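Small Fruit Gets Its Own Day at Zunbridge Market Hall

October 26, 2021

ZUNBRIDGE – If you like your produce bite-sized, the Market Hall was the place to be this weekend. The second Little Harvest day filled both aisles with mandarins, grapes, cherry tomatoes, blueberries and potatoes so small you could lose one in a coat pocket, and the place was packed from the minute the doors opened!

The day belongs to anything that fits in the palm of a hand. Growers from the Dralden valley brought most of it, 60 stalls in all, and the hall clicked 2,934 people through the front doors. That is a big jump for an event that started last September in a parking lot behind the Aryee Street library, with a few folding tables and a lot of wind.

Potatoes were the surprise hit. The Dralden growers sold theirs by the scoop, and a line for the roasted ones (butter, salt, a little dill) ran past the flower stand and out the side door for most of the lunch hour. The smell alone was worth the bus fare. Two stalls had sold out of raw ones by early afternoon and started handing out recipe cards instead.

Upstairs, the Hotov Pottery Studio ran its bowl swap again. Bring a bowl you no longer use, take home one you like better – simple as that. The shelves turned over all day long, and by closing time 502 bowls had changed hands. Soup bowls went fastest. There was a friendly tussle over a set of green ones that ended with two households agreeing to split them.

The swap shares its floor with the table displays, a new addition this year and a lovely one. The only rule is that everything on show has to be small and at least one bowl has to be used. People really ran with it, mixing fruit and vegetables in ways you would never see in a grocery store, and there was plenty of good-natured arguing over whether a potato has any business sitting next to a mandarin. (It does. It looked great.)
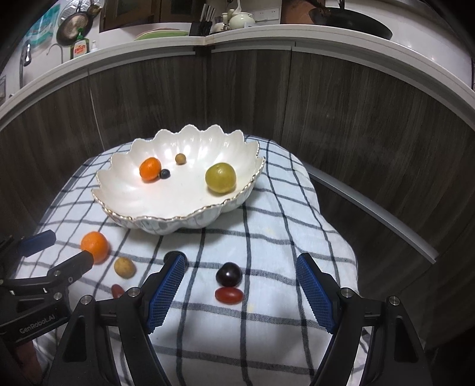
A gold-rimmed, scalloped bowl with a mandarin, a blueberry and a grape inside, on a checked towel at Little Harvest.

Visitors voted for their favorite displays by dropping a dried bean in a jar, and the top three will be set up again in the hall's front window through the end of the month. Leftover produce went to the Aryee Street community kitchen, where it was headed for soup and fruit salad.

Little Harvest will be back next fall. Stall applications open in the spring at the Market Hall office, and the pottery studio is already taking bowls for the next swap. Wrap them well and leave them at the upstairs counter during regular hours.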